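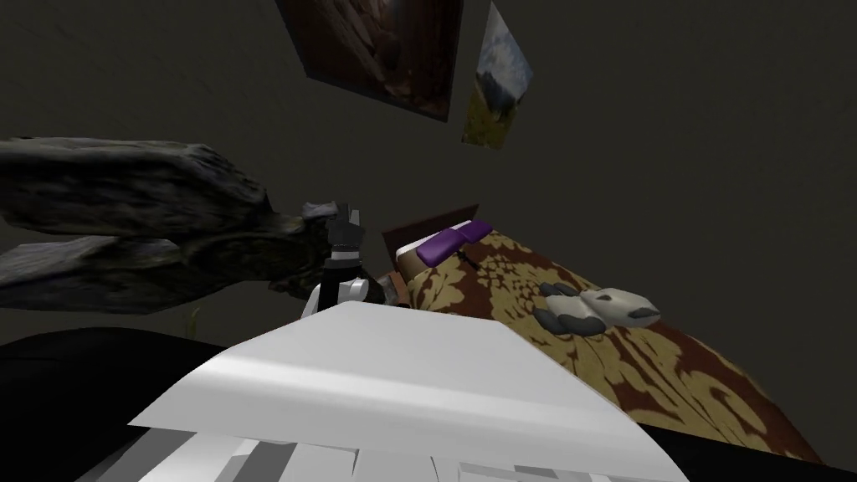 La jornada de puertas abiertas de los estudios Scanlon se celebra una vez al año, en febrero, y da acceso a los decorados de Rarnness, la serie que he visto ya tres veces desde el principio. Están en las afueras de Pallo, un pueblo de 3.624 habitantes que yo no sabía encontrar en el mapa antes de comprar la entrada. Durante el viaje intenté recordar los interiores de la serie, que siempre me han parecido muy sombríos. Me los imaginaba con una pared gris oscura sin ventanas, dos cuadros inclinados en lo alto y, a un lado, una gran escultura gris y áspera, parecida a una madera traída por el mar. Con esta idea en la cabeza bajé del autobús.

El viaje

Fui con la línea Rerix, que sale de la estación a las ocho y cuarto y para en la plaza de Pallo. El billete se compra al conductor y solamente acepta monedas y billetes pequeños. De la plaza a los estudios hay 800 metros por una carretera sin acera, así que recomiendo zapatos cerrados. Llovía un poco cuando llegué. En la entrada dan una pulsera de papel y hay que esperar al grupo de la hora elegida. Yo tenía el de las diez y media y me quedé bastante tiempo debajo de un techo de metal con una familia de Zaragoza que discutía sobre el final de la segunda temporada.

La visita

Nuestro grupo lo llevaba Vibeke Bundgaard, que trabajó como ayudante de decoración en las dos primeras temporadas. Habla un español muy claro, con un acento que me resultó familiar porque se equivoca con el subjuntivo en los mismos sitios que yo. Empezamos por la nave grande, de 3.224 metros cuadrados. Dentro se conserva la calle del mercado, con las fachadas completas por delante y los puntales a la vista por detrás. En la pantalla parece una calle larga. Se recorre en menos de un minuto, porque la rodaban en las dos direcciones y cambiaban los toldos entre una toma y la otra.

Después pasamos a la sala del consejo. Para mí fue lo mejor del día. La mesa es más baja de lo que parece en la serie, y las columnas suenan huecas cuando se tocan (se puede tocar una, la que tiene una cinta verde). Vibeke nos contó que la luz de las velas de la quinta entrega se hizo casi toda con velas de verdad y que por la noche todo el equipo olía a cera. Le pregunté por la escena de la carta, si se había rodado allí o en el monasterio. Me respondió que la mitad en cada sitio, y que si uno se fija en el suelo puede ver el cambio. Al volver a casa lo comprobé y tiene razón: las losas son más anchas cuando la reina se levanta.

El taller de vestuario se ve desde la puerta y no permiten entrar. Me decepcionó un poco. Para la batalla del puente se prepararon 2.000 trajes, y yo esperaba ver por lo menos una fila de ellos, pero solo había unas cajas con etiquetas y una plancha enorme.

El pueblo

La visita termina a la una menos cuarto. Muchas personas se marchan enseguida y creo que es un error, ya que algunos exteriores de la primera temporada se rodaron en el mismo Pallo. La escalera donde el mensajero se cae está detrás de la iglesia, al lado de una farmacia. El lavadero de las hermanas se encuentra siguiendo el río hacia abajo, pasado el segundo puente, y no tiene ningún cartel. Pregunté a un señor que paseaba con su perro y me acompañó hasta allí, hablando todo el tiempo de los aparcamientos que el rodaje les quitó un verano entero.

Comí en un bar de la plaza unas lentejas con chorizo y un flan. El menú no tiene nada que ver con la serie, y la camarera me dijo que ella se durmió en el primer episodio.

Algunos datos prácticos

Las entradas se ponen a la venta en enero y los grupos de la mañana se agotan primero. Se pueden hacer fotos en la calle del mercado y en la sala del consejo, sin flash. En las naves no hay calefacción, y a los veinte minutos yo ya tenía los pies helados. Hay consigna para las mochilas, gratuita, y un baño junto a la salida. La tienda vende mapas de los exteriores con un error: colocan el lavadero en la orilla izquierda, y está en la derecha.

El último autobús de Rerix vuelve a las seis y diez. Si se pierde, hay que llamar a un taxi del pueblo vecino, y el número está pegado en el cristal de la parada.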